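Posted August 2019 by Gaetano Pagano
Reading time: 5 minutes

We use cookies to remember your settings and count visits. By carrying on you agree to this.

The Bedari starter kit, after nine weeks

I bought the Bedari arm kit in the early summer with my own money. I do small finishing jobs from a rented unit in Grekascombe, mostly cleaning and sorting trays and flat plastic parts for two local firms, and a lot of the day goes on picking something up, turning it over and putting it down again. I wanted to see whether a small arm could take some of that off me.

The kit is the arm, a two-finger gripper, a wrist camera, a power supply and a year of the Flenia software. You can get the gripper and camera without the arm if you already have one from somebody else. I didn't, so I took the lot. It came from Galindo, who are the only people I found selling it here with a proper telephone number. Delivery took 16 days. They had said ten.

Setting up

The box has a printed guide which covers bolting the arm down and not much else. The rest is on the Flenia site and you have to make an account before it lets you read it. I found that annoying. The instructions are decent once you are in.

Bolting down took half a morning because my bench top was thinner than the bolts expected and I had to put a piece of timber underneath. The cables are fine. The one for the camera runs down the outside of the wrist and is held with three clips, and one of the clips came off in the first week. I have taped it. If you buy the kit, tape yours before you start.

Calibration is done by moving the arm by hand to nine positions and pressing a button at each. The software tells you off if you go too fast. My first attempt failed at the last position and I had to do all of them again. The second went through.

Teaching it a job

There are two ways of doing it. You can place points on a screen, or you can guide the arm by hand and have it repeat what you did. I tried the screen way for an evening and gave up. Guiding by hand is much easier and it is what I would tell anyone to use for flat work.

The catch is that a guided job only repeats the movement. If the part has shifted by a finger's width it will close on nothing. To deal with that you turn on what Flenia calls part finding, which uses the wrist camera to look for the part first and then moves the whole job across to match. It is a tick box and then a lot of fiddling with sliders.

Part finding is good when the part is darker than the bench and all of it is in view. It is poor when the part runs out of the picture. The software does not warn you, it just makes a guess, and the guess is usually off to one side. The cure is to start the job with the arm higher up, which adds a couple of seconds each time.

I ran a batch of 71 trays to get a fair idea. It took nearly twice as long as I would take by hand, and I had to step in on nine of them. Most of those were early on, before I raised the starting height. I was doing something else at the other end of the unit for most of it, so the time matters less to me than it might to you.

The fingers

The fingers supplied are plain hard ones. They grip a block or a box well enough. For anything thin lying flat they are the wrong shape, because they need to get under an edge and they can't. Galindo sell a thinner pair and I have ordered them, at a price I thought was steep for two bits of plastic. You can print your own if you have a printer, and the drawings are on the Flenia site. I haven't got one.
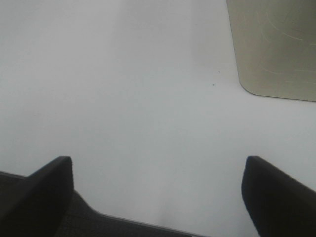
The camera is the part of the kit I have changed my mind about most. I thought it would be a toy and I now look at its view more than I look at the arm. The picture is soft, and the edges of the fingers are a bit blurred, but it shows more than I expected on a plain pale surface. You can make out the faint curved scratches across the tan piece in the top corner and two tiny dark specks to the left of it. For my sort of work that is useful. It also shows what I meant about parts running out of view, as only one rounded corner and a bit of two of its edges can be seen, and part finding does not like that at all.

I would like a sharper lens all the same. Bedari's support desk told me there is one planned for January, and that it will fit the present mount. They would not give me a price.

Support

I have written to them four times. Three answers came the next working day and were useful. The fourth was a link to a page I had already read. Galindo have been quicker by telephone, though the man who knows the kit is only in for part of the week.

Software updates come through by themselves, and one of them in July reset my part finding sliders to where they started. Write your settings down on paper. I have mine on a card taped to the inside of the cupboard door.

Would I buy it again

Yes, with the thin fingers from the start. For boxes and blocks I think the kit as sold would do. For flat parts, add the fingers and allow a week of evenings before it earns anything. If your parts come to you in any old position, wait for a better camera or look at something dearer.

I am keeping mine. The thin fingers are due next week, and I will run the same batch again with them and put the results up on this page.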